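Gillska Reading Group
Minutes of the August meeting, held on Tuesday at 7.30 pm

Present: 12 members. Apologies had been received from two others.

1. Minutes of the last meeting

Agreed, with one correction. The minutes said the group had "warmly enjoyed" the last book. Several members did not remember this. Changed to "finished".

2. Book of the month: Under, published by Plunov

The book runs to 928 pages and the chair asked who had read all of them. Seven had. Three had stopped at or near the flood, and two were still going and asked for the ending not to be given away. It was given away in the first five minutes.

The member who had proposed the book spoke in its favour. She felt that the three generations of ferrymen were well drawn, that the river was as much a character as any of them, and that the length was needed because the family's silence had to be felt. It was asked from the other side of the table whether it had to be felt for quite so long. The grandfather does not speak between page 107 and the harvest supper, and two members had assumed he was dead.

The cover calls the novel "devastating and very funny". The secretary asked for examples of the second. The scene with the goose was offered. There was some support for the goose. 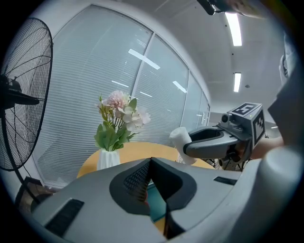
Discussion moved to the translation. One member thought the stiff dialogue must be the translator's doing, but as no one present reads the original this could not be taken any further. Another pointed out that the letters in part two are lively and natural, so the translator can plainly do it when there is something to work with.

There was more agreement on the youngest daughter, Wi, who was liked by everybody who got as far as her. Her chapters are short, she wants something, and she goes and gets it. It was a pity - and the proposer accepted this - that she leaves for the coast halfway through and is only heard of again in a postscript. A sequel about Wi is said to be on the way. The chair said she would believe it when she saw how thick it was.

Scores out of ten were taken from those who had finished. The highest was nine, from the proposer, and the lowest was two. Most people settled on five or six. The secretary wishes it recorded that six seems generous for a book which half the room had described as a chore.

3. Plunov discount scheme

The publisher has written offering reading groups 38 per cent off selected titles. The list of titles was not enclosed. It was noted that the last offer of this kind turned out to cover hardbacks only, with postage on top, and came out dearer than the bookshop.

Action: secretary to ask for the list and the postage charges before anyone orders anything.

4. Proposed author visit

It was suggested that the group invite a local crime writer to speak in the autumn. Some were keen. Others recalled the previous visit, which was largely a reading from a book that was not yet out, followed by a long wait for questions. Agreed to ask what the talk would consist of and whether there is a fee.

Action: chair.

5. Next book

Four titles were put forward. A motion that nothing over 400 pages be considered until the new year was carried, with one against. This removed two of the four. Of the other two, the group chose the short stories, on a show of hands.

6. Any other business

The library copy of Under is overdue and somebody has it.

The meeting closed at 9.15 pm.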